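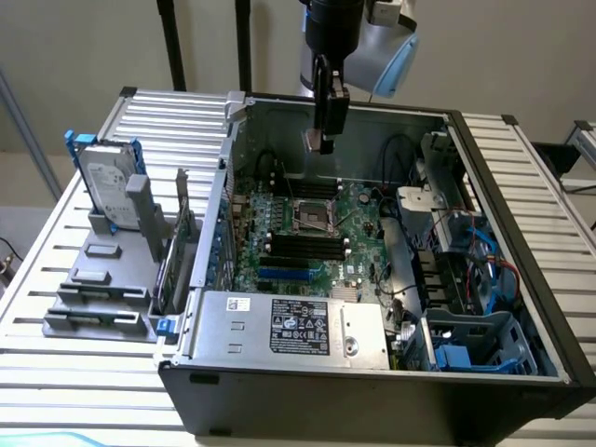

Workshop notes for office PCs, Watotis bench, last edited March 1, 2020 by Finbarr Cullinane.

## Before opening a case

- Shut down, unplug the power cord, then hold the power button for 5 seconds.
- Lay the tower on its side with the removable panel up.
- Sort screws by length in a muffin tin. Case screws and drive screws often have different threads -- do not force one into the other's hole.
- Clip the wrist strap to bare metal, not to painted metal.

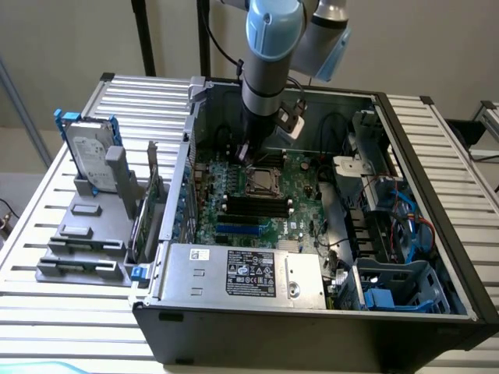 ## Dust

Use short bursts of compressed air and keep the can upright. Hold fan blades still with a finger while blowing. A clean, dry paintbrush lifts what the air leaves behind. Vacuum the floor afterward, never the board.

Filters at the Clistham office clog by June. Rinse them in cold water and let them dry overnight.
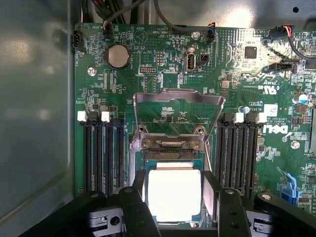
**PROCESSORS AND MEMORY**

Handle a processor by its edges. Match the corner mark to the socket before lowering it, and apply no pressure until the lever is closed. Remove old thermal paste with a coffee filter and isopropyl alcohol; lint from paper towels stays behind.

Memory goes in with even pressure at both ends. If a machine beeps and will not start, reseat one module at a time. 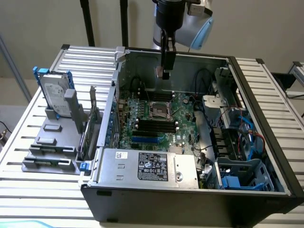
*Open tower with the side panel off.*

## Cables and labels

Label both ends of every cable. Masking tape holds for roughly 2 years, and printed sleeves last longer. Keep spare power cords in a shoebox, coiled and tied.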